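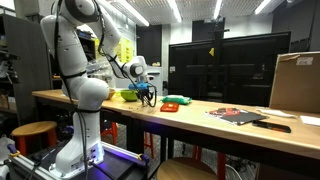
Photo: Jasmina Hoxha, Follmont Robotics Teaching Laboratory

CHAPTER 4
Choosing and Testing a Gripper

By Rhona Dunbar
Posted 20 Aug 2024

An arm can place its wrist within a fraction of a millimeter of where it was told to go and still fail to pick up a pencil. The last few inches of the job belong to the gripper. Fingers closing on a small blue object look simple enough, but the result depends on the shape of the fingertips, the closing force, the friction of the surface, the angle of approach, and how well the controller knows where the object is.

Earlier chapters treated the arm as a chain of links and joints. In this chapter the arm stays the same and the part at the end of it changes. You will learn how to compare grippers fairly, how to record the results, and how to tell a gripper problem from a camera or controller problem.

4.1 Why comparisons go wrong

Suppose a shop in Bralville tests a parallel-jaw gripper on cardboard cartons and reports that it almost never drops one. A second shop, in Cedville, tests the same model on plastic packages and finds it unreliable. Both reports may be correct. A carton has flat sides and holds its shape. A flexible package folds when it is squeezed, and its contents can shift to one end during the lift.

A test result describes a gripper, a set of objects, and a procedure together. Take away any one of these and the number that is left means very little. For this reason a test set should include objects that differ in ways that matter to the fingers. A bowl can be gripped by the rim, but a phone lying flat leaves almost no edge to get hold of. A sheet of paper is harder still for most two-finger designs, and many will push it across the table without lifting it. Suction often does well with flat, smooth objects and badly with rough or porous ones.

Cables deserve attention too. Wiring that runs along the outside of an arm and hangs near the fingers can brush against objects or pull tight when the wrist turns. Before any trial, move the wrist slowly through its full range and watch the cables the whole way — a snag at low speed is a nuisance, and at full speed it can tear out a connector.

4.2 The Spahić procedure

The exercises in this book use a short procedure called the Spahić sequence. Each trial has four stages: approach, close, lift, and hold. The operator records the stage at which the trial failed, or marks it complete if the object is still in the fingers at the end of the hold.

Recording the stage takes little extra time and tells you a good deal. Failures during approach usually point to the camera, the calibration, or the planned path. Failures during the lift more often point to the fingertips or to a closing force that is set too low. If an object slips during the hold, check whether the controller is keeping up the force after the fingers stop moving.

A class at Follmont ran roughly 2,000 trials over one term with this method, using 36 objects and two sets of fingertips. The overall success rates of the two sets were close. The stage records were not. One set failed mostly on approach because its wider tips struck neighboring objects, while the other reached the object cleanly and lost it on the way up. We will return to these results in October, when the data tables are added to the online supplement.

4.3 Terms used in this chapter

Stroke: the distance between the fingers when fully open, less the distance when fully closed.

Payload: the greatest mass the arm can carry at the wrist. The mass of the gripper counts against it.

Compliance: the amount a finger or wrist gives when pushed.

Tool center point: the point, usually midway between the fingertips, that the controller steers. It must be measured again each time the fingers are changed.

Before going on to Section 4.4, review the tool frame calculation in Chapter 3. You will need it to set up the first exercise.

Filed under: Textbooks > Robotics > Grippers and End Effectors

Contact | © 2024 Follmont | Back to top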